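Speaker notes: putting a pattern into repeat, and keeping it there
Ots evening talk, Arūnas Raudsepp

Start with the lights up. Say hello, say where the toilets are, say the talk is 60 minutes with questions as we go. Phones off please.

Opening

I design surface patterns, mostly for printed cloth and wallpaper, and for the last few years some tableware and trays. I trained as a weaver and moved over to print when I took a job in the Stellivex studio. My job there was to take other people's drawings and turn them into something a printer could use. I did 251 of them before I left. Most of what I know about repeats comes from that job, and most of this talk does too.

I am not going to talk about finding your style or getting your first collection seen. Ivars Lukoševičius is covering that in his own talk and he is better placed to do it. Tonight is about what happens between a finished drawing and a printed length.

Ask for a show of hands: who has had something printed and been disappointed by it? Leave time for this. If someone wants to tell the story, let them, but keep it short.

What a repeat is

Keep this quick, most of the room will know. A repeat is the block of design that gets printed again and again. If you put two copies side by side, the join should not show. If you put one above the other, the same.

The basic kinds. Straight repeat, where the block sits in a plain grid. Half drop, where every other column moves down by half the height of the block. Brick, where every other row moves sideways by half the width. There are others and I'm leaving them out tonight.

Half drop is what I use most. A straight repeat puts the same flower at the same height all the way across a wall, and people see the line even if they can't say what is bothering them. A half drop breaks that up and sends the eye along a diagonal. Diagonals can be a nuisance as well. More on that under stripes and gaps.

Hold up the Eten leaf sample, first the straight version, then the half drop. Pass both round. Ask for them back before the end, I lost the last pair.

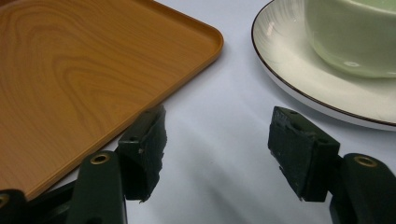
Do I have to decide on the type of repeat before I start drawing?
It helps a great deal if you do. A drawing made for a straight repeat can be moved to a half drop later, but you will have to redraw the left and right edges, and often a good part of the middle to balance it. If you are unsure, draw your motifs separately and arrange them afterwards.

Drawing for the edges

The mistake I saw most often at Stellivex was a lovely centre and nothing at the sides. People draw a picture. They put the best flower in the middle, fill in round it, and stop when they reach the edge of the paper. Put that in repeat and you get a row of islands with empty channels between them.

The old way round this still works. Draw the middle of the design and don't let anything touch the edge. Cut the paper in half down its height, swap the two halves, and tape them together at the back. The outside edges are now in the centre and you can see the gap. Draw across it. Then cut the other way, across the width, swap top and bottom, tape, and draw across that gap too. The outer edges will match, as they were once joined.

Do this live with the big sheet. Scissors and tape are in the blue folder. Cut slowly. Last time I hurried and the cut was crooked, and the whole thing was out by enough for the front row to see.

You can do the same on a screen with an offset tool. Use half the width and half the height. I still tell people to do it once on paper, so they know what the tool is doing.

Stripes and gaps you didn't plan

Tape one block to the wall and it looks fine. Tape up enough of them to cover the wall and you start to see things. A white gap you never noticed is now a river running from top to bottom. A dark leaf has become a row of dark leaves.

Ways to find these before the printer does:

Print the repeat small, many times over, on one sheet. Pin it up and walk to the other side of the room.

Squint at it. It sounds silly but it does the job. The detail goes and you are left with light and dark.

Turn it upside down. You stop seeing flowers and start seeing shapes.

Leave it up overnight and look again in the morning. Most of my own faults I have found at breakfast.

Once you have found a line, the fix is usually small. Tilt one stem. Lighten one leaf. Let a bud stick out into the gap. Try one change at a time and print again. If you change everything at once you can't tell which change helped, and you may have started a new line somewhere else.

Tell the Clerkow story here. Short version: large poppy design, curtain weight, half drop. One poppy was a stronger red than the others. On my desk it looked like a nice accent. On a full pair of curtains it made a set of diagonal red dots that you could see from the street. The client noticed before I did. We had to take the red down and run the lot again, and I paid for my share of the cloth.

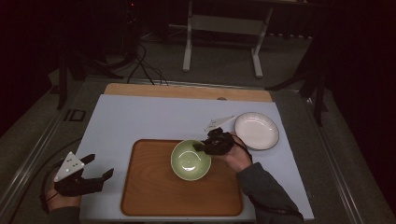 I keep a piece of that first run in the studio and I check new work against it. The lesson I took from it is that an accent in one block is never one accent. Work out how many times it will appear across the finished piece and how far apart, and decide whether you want that.

Scale

Size of repeat and size of motif are separate things and they get mixed up. You can have tiny flowers in a very large block, and that is often a good thing to do, as it takes much longer for the eye to find where it starts again. It is also a lot more drawing.

Before you fix the size, ask what the design is going on. A cushion may show less than one full block. A long curtain will show many. On a small flat item the repeat may not matter at all, and then what matters is where the design gets cut. I have seen a bird lose its head on every napkin in a batch.

Ask the printer what block heights they can take. With screens the repeat has to fit the equipment, and you need that number before you draw. Digital printing is much freer, but ask anyway. Get the answer in writing.

Colour

Only touch on this, there isn't time for more. Fewer colours are easier to balance. If a design doesn't hold together in 2 colours, adding more will rarely save it. I work the whole thing out in a dark and a light first and bring the rest in later.

Always ask for a strike-off, that is, a short test print on the real cloth. Look at it by daylight and again by lamplight. Screens lie, and paper lies in a different way. If the printer says there is no time for a strike-off, there is no time for the job.

Handing over the files

People skip this part and it costs them money.

One file with the single block and nothing else. No border, no signature in the corner. I have seen a signature printed down the length of a roll.

One small picture of the block tiled out, so the printer can check they have set it up as you meant.

A note with the kind of repeat, the finished size in millimetres, which way is up, and your colour references. Put your phone number on it.

Keep your layers at your end. When the client asks for the same design without the bees, you'll want them.

If there is time

Show how to mend a repeat that is already drawn and flat. Use the seaweed file. Skip it if we are past quarter to nine.

Questions

Someone usually asks about copyright. I can say what I do, which is keep dated sketches and sell a licence for a set use, but I'm not a lawyer and should say so.

Someone usually asks about software. Say that any program that can offset and tile will do, and leave it there, or it will eat the rest of the evening.

Before people go: samples back, please, both of the leaf ones. Handouts are by the door. The next workshop is in June, paper and scissors only, and there is a sign-up sheet next to the handouts. Bring a drawing you are fed up with.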